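Re: [handheld-practice] Draft 2 of the recording rules, home sites

Date: February 2, 2020
List: handheld-practice
In reply to: Draft 2 of the recording rules, home sites

Replies in line. I have cut the parts I agree with, so if something is missing below, take it as a yes.

> Section 3. Before a session the operator checks the jaws, the pads and
> the pivots, and signs the sheet. We propose this is done once a day.

Once a day is not enough for us. At Penthorpe we move between homes two or three times in a shift, and the tools travel in a padded case in the back of a van. Most of the faults we log show up on the first grasp after a drive, usually a pad that has slid a few millimeters on its backing. I would write it as "at the start of each site, and again after any drop." The check takes a couple of minutes. If the sheet had one line per site, people could sign it without hunting for a second form.

I would also take out "visually inspect" and say what to do. Open the jaws all the way, close them on the gauge block, read the width, write it down. If the reading is off by more than the limit in Annex B, the tool goes back in the case and the spare comes out. Right now two people can both inspect the same tool and mean different things by it.

> Section 4.2. The operator shall not rearrange the room before
> recording. Items which pose a hazard may be removed.

Agree with the first sentence. The second one is too loose. We had an operator who read "hazard" to include a lamp cord, a rug, a stack of magazines and a chair, and by the end the room looked like a furniture store. The Troren sites seem to have read it the other way and left a hot iron plugged in on the board.

Suggested wording:

"Items may be removed only if they could injure the operator or be broken by the task. Each removed item is noted on the site sheet and put back before the operator leaves."

> Section 4.5. Personal items. Operators shall obtain consent for each
> visible personal item.

I don't see how this can be followed. A bedroom has far too many things in it for item by item consent, and the person signing will stop reading after the first page. What worked in our September round was consent by room, plus a walk through with the resident before the tool comes out of the case. The resident is asked to put away anything they don't want recorded. Mail, medicine, family photos and screens get asked about by name, every time, even if none are in sight.

Then a second look afterward. The resident gets 20 days to ask for a recording to be pulled, and a pulled recording is deleted from the operator's card as well as from the server. Draft 2 only mentions the server.

> Section 5. Session length. No operator shall record more than 400
> episodes in a shift.

I have no quarrel with a cap, but the number was set on tabletop work. A pick and place on a table is a few seconds. Handling clothes on a bed is much longer, with the arm held out and the operator leaning over the mattress, and the wrist gets tired well before the count is reached. Our own limit is by time – half an hour of recording, then ten minutes with the tool put down. I would keep the episode cap for tables and add a time cap for everything else.

> Section 6. Garment tasks. The start state shall be neutral and
> uncluttered, on a plain surface.

This is the one I feel strongly about. It goes against 4.2, for a start. If we tell people to leave the room alone and then ask for a plain surface, they will strip the bed, and some of them will bring a gray sheet in the van. I know the plain surface makes the labeling easier. It also gives us a set of recordings from beds that don't look like anyone's bed.

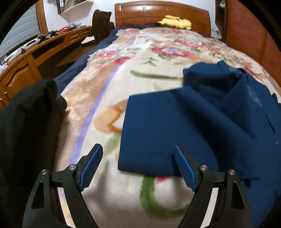

A navy garment on a cream blanket with big printed flowers is a fair start state, and I would want it to pass under the new rules. The large green stem and the orange loop in the print are the kind of shapes that a plain sheet would take out of the data. There is a plush toy up by the headboard and a backpack near the desk, and neither one is in the way of the garment, so under my wording for 4.2 they stay where they are. The black fabric item at the left edge is the harder call. It is on the bed and close to the tool, and a reviewer could argue it is within reach of the task. I would leave it and have the operator mark "other cloth on surface: yes" on the sheet. That lets anyone who needs clean starts filter for them later.

So for Section 6 I propose:

"The start state is the surface as found. The task garment must have clear space on the side where the first grasp is made. Other cloth on the same surface is allowed and is marked on the site sheet."

The Nundiner reviewers rejected part of our last batch under the old wording. Out of 1,272 garment episodes, the most common reason given was "patterned background." If that stays a valid reason, then we should say so openly and stop asking for real homes.

> Section 7. Pad color and condition.

Fine as written, with one addition. If a site changes pad color or texture partway through a task set, that should start a new set number. We have been caught by this before. The new pads gripped better on cotton and nobody could say afterward which episodes had which.

> Annex B. Tolerances to be supplied.

Nowakowski offered at the last call to send their gauge readings. Could those come to the list and not just to the editors? We can match them against ours before the limits are fixed. I can send the Penthorpe readings in a spreadsheet, same columns as the old one.

Last thing, on timing. The cover note asks for comments within the week. That is tight for sites that have crews out, and Sections 4 and 6 need to be read by the people who do the recording. I would ask for two more weeks on those and let the rest go ahead.

Site sheet with the changed lines to follow once I have it typed up.

Penthorpe home sites desk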